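Plumine Reading Circle: notes from our June meeting

I took the minutes again this time, so forgive the rambling. We started at 6, back room as usual, and the tea was already made (thank you!).

Old business first. The notes from last time were read out and passed with one fix: I had written that we'd finished the Upanishads, when we have only finished the Isha and the Katha. Sorry about that. The Kena is still to come, and a few people would like two evenings for it.

Then on to the main thing, which was the Ashtavakra Gita. We had all agreed to read the first chapter in two different translations, and I'd say most of us did. The question that ate up the first half hour was whether a text that tells you you're already free leaves any room for practice. One side said no, and that you can't have it both ways — if there's nothing to reach, then sitting every morning is just a habit. The other side pointed out that King Janaka has to ask his question before he gets his answer, and that asking is a kind of practice too. I went back and forth and ended up with the second group, though I'm not sure I could defend it.

We also compared it with the Bhagavad Gita, where Arjuna is told to get up and act. I had never put the two side by side and I really enjoyed it. We did not settle anything.
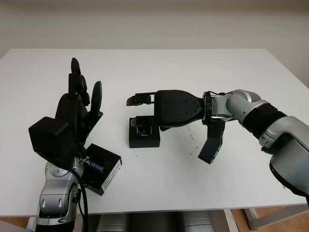

Two arms and a small object at the white table

Next came books. The Skokeo paperback we've been using runs to 862 pages and the print is tiny, so there were complaints. The Tustari edition is shorter at 631 pages and has the Sanskrit on facing pages, but the notes are thin. We voted to keep the Skokeo for the group and let anyone who wants the Tustari bring it along. Please say which verse you're on and not which page!

Money: we have $160 in the tin. We agreed to put part of it toward a Sanskrit dictionary for the shelf, used if we can find one. The rest stays put for now.

There was a request to move to a bigger room called Sjögren, down the hall. I like the back room myself, but the chairs in Sjögren are a lot kinder on the knees. We'll try it once and see.

For next time, please read chapter two of the Ashtavakra and bring one verse you disagree with. I'm bringing the tea and somebody else has promised snacks — I forgot to write down who, so if it was you, please let me know.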